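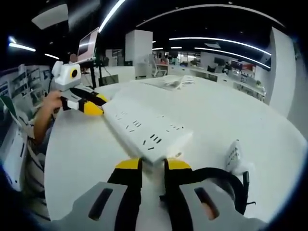 # The Fehr in the Stairwell

So my aunt died in January and left me an organ.

I should say right away that I don't play the organ. I had piano lessons for one winter when I was nine, and I quit because the teacher's house smelled like soup (good soup, but still, an hour of it). My aunt knew this. She paid for the lessons! But there it was in the letter from the lawyer, between a set of cake pans and her half of a rowboat: one Fehr electric organ, walnut, with bench, to my niece, who had nice hands.

She lived in Hondby, on the third floor, and I live in Dronanau, on the fourth, and neither building has an elevator. I called a moving company and read them the weight off the plate on the back. The man on the phone was quiet for a second and then asked if I was attached to it. I said I'd never met it.

He quoted me 1375 to bring it over. For that money I could have bought a working organ from somebody on the ground floor.

I told my brother I was going to let it go. He said fine, sure, very sensible, and then he said, "You know she used to play it for the dog," and hung up to go pick up his kids. He does that. He puts a thing in your head and leaves.

I paid the man.

They came on a wet morning, two big guys and a kid who couldn't have been more than 19 and who did most of the talking. Getting it out of Hondby went great, apparently. Getting it into my building went great for two and a half floors. Then there's the turn above the third landing, where the wall comes out a little for the chimney, and the organ went into that turn and stopped.

They tried it standing up. They tried it on its back. They took off the lid and the pedals and the kid carried the bench up to my apartment, very politely, and set it down in the middle of the living room where the organ was supposed to go. Then the older of the big guys wiped his face and told me they had another job at two.

"You can't leave it on the stairs," I said.

"It isn't on the stairs," he said. "It's on the landing."

And I have to admit it was. Once they backed it up, it sat on the third-floor landing like it had been measured for it, flat against the wall under the window, with plenty of room to get past.

My downstairs neighbor opened her door about a minute after the truck left. We'd lived in the same building for six years and I knew her mainly as a person who puts notes on the recycling. She looked at the organ. She looked at me, holding a pedal.

"Does it work?" she said.

I said I had no idea. She went back inside and I thought, well, that's it, I'm going to get a note. But she came out again with an extension cord and a damp rag, and she gave the keys a good wipe before she plugged it in. She said you don't turn on a thing you haven't cleaned. It hummed. It hummed for so long that we both stepped back a little. Then I pushed down a key and it honked, this huge round goose of a note, and every door in the building opened.

I figured I'd have it out of there in a week. I put up an ad. A woman from Evlow came to see it, loved it, and measured her car. She sent me a very nice message afterward about how she was still thinking it over, and I guess she still is.

Meanwhile the retired bus driver on the second floor turned out to know all of one song. It's a slow one, a kind of waltz with a hole in the middle where he can't remember how it goes, so he just waits out the missing part and comes in again at the end. He plays it after supper. The twins from the first floor play something with four fists. My neighbor, the recycling one, pulled a folder of sheet music out from under her bed, and she's good! She's so good that I sat down on the stairs in my coat with a bag of groceries and let the frozen peas go soft.

There were rules by then, taped to the lid in her handwriting. Nothing after nine. Turn it off at the switch, not the wall. No drinks, and this means you, second floor.

I didn't touch it myself for a long time. It was easier to be the one who owned it. I'd come up past whoever was playing and squeeze their shoulder and go on to my place, where the bench was still standing in the living room with a plant on it.

Then one night I couldn't sleep and I started thinking about the dog. He was a brown, nervous dog, afraid of trucks and hats, and when we visited in the summer he'd be under that organ with his chin on the pedals. I'd forgotten it completely. I used to lie down there with him. My aunt's slippers would go by, left, right, left, and the sound came down through the wood and into your teeth.

It was way after nine. I took the plant off the bench and carried the bench down in my socks, and I turned the volume as low as it goes, until it was mostly the click of the keys. I played the one piece I remembered from that soup-smelling house. It has 22 measures and I got through maybe half.

A door opened below me. I took my hands off the keys and waited to hear about the rules.

"Go on," my neighbor said, up the stairs, in the dark. "What comes after that?"

I told her I didn't know yet. She said she'd get her glasses.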